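Zovwood Jakach panel cell - two-arm bench unit for panel handling

Status: in stock, next build slot February
Sold as: complete bench cell, or arms only (ask)
Ships from: our own shop, crated, one pallet

What it is

A bench cell for shops that handle thin flat panels all day. Two arms, one bench, a slotted stand per panel size. It picks a panel, stands it in the slot, turns it, hands it on. Your people do the rest. Fits next to an existing line, no pit, no fence if you run it at the slow setting (check with your own safety person first, rules differ).

We built the first one for our own finishing room, then a customer saw it and wanted one. That's the whole product history.

What's in the crate

2 arms with grippers, black
1 bench rail, speckle finish
Slotted stands, 13 sizes in the standard set
Control box and cables
Foot pedal for pause
Printed job sheets, blank, one pad
Soft pads for grippers, spare set

Not in the crate: bench top, air, lighting, the panels obviously.

Numbers

Panels per shift, our own room: 233
Change from one job to the next: 36 seconds if the stand is already on the rail
Saved jobs: up to 1,000
Power: ordinary wall outlet

Your count will be different. Ours is small panels, mostly same size, with a crew that has had the cell for a good while. Big mixed batches run slower, we'd tell you that on the phone too.

What changes for the crew

People ask this more than they ask about speed, so a longer section.

Before the cell our finishing room had four people lifting, standing and turning panels and checking edges when they had time. Edges got checked late in the shift by tired people. Now two people run the cell and the other two do edges and rework, and they swap at lunch. Same four people. We did not let anyone go and we don't sell it on that promise, if your plan is to cut heads please talk to your crew before you talk to us.

Things that got better: wrists and shoulders, mostly. Thin panel edges are nasty to grip for hours. Fewer gloves used up. The room is quieter in the mornings becuase nobody is dropping panels into racks.

Things that got worse: you stand in one place more. Waiting on a machine is its own kind of tired. The first few weeks the crew felt watched by it, Hüsnü Dönmez on our floor put it as "like working with someone who never goes for coffee". We moved the pause pedal to the operator side after that, and anyone can hit it for any reason without writing it down. Keep it that way in your shop, please. If people have to explain every pause they stop pausing.

Pay: the cell operators here went up one step. It is a different job, there's setup and judgement in it. Your call, but budget for it.

Training

One day on site, included. Covers:

- start, stop, pause, restart after a jam
- swapping stands
- teaching a new panel by hand (move the arm, press, move, press)
- writing up a job sheet so the next shift can read it
- when to walk away and call us

Second day is extra and most shops want it after the first month, when they have real questions. Maya Awwad does the training, all of it, so dates depend on her calendar. Book early. Send the people who will run it, not just the supervisor. We have had classes with three managers and zero operators and it was a waste of a day.

Stands

Stands sit on the rail. Panel goes into the center channel, edge down. Slot should be snug, not tight. If a panel leans, wrong stand, go down a size. Don't shim with tape, it sheds and the gripper pads pick it up.
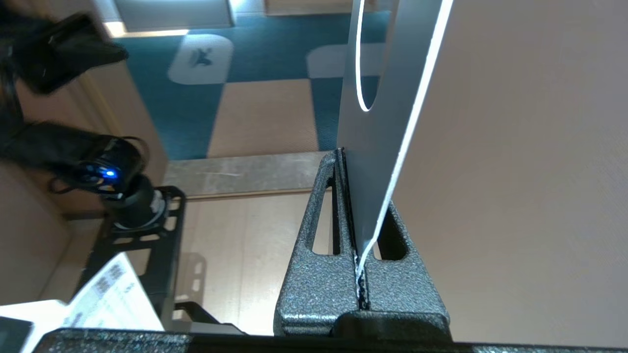
Odd shapes and panels with cutouts are fine, teach the grip point away from the opening. Custom slots: send us one sample panel, a real one from the floor, drawings are always a little bit off. Clean the channels at end of shift with a dry brush. Dust in the channel is the number one reason for a bad seat, and the number one reason people call us.

Options

Ifans pad kit - softer gripper pads for coated or polished faces. Wears faster. Order two.

Clindance shift counter - small display, shows panels done and pauses. We ship it with the pause number turned off. You can turn it on, we'd rather you didnt.

Extra rail - for running two sizes side by side.

Service

Phone, from 7 in the morning until 4 in the afternoon, our time. You get someone from the floor. Pads and stands go out same day if you call before noon. Arm swap: we send a loaner first, then you send yours back in the same crate, so KEEP THE CRATE.

Warranty two years on arms, one on the control box, none on pads.

Ordering

Tell us panel size, thickness, coating, shift pattern, and how many people will be using it. Photos of the bench help a lot. Quote comes back in a couple of days, price depends on stands and training so no list price here.

Visits welcome, come on a working shift and talk to the crew without us in the room.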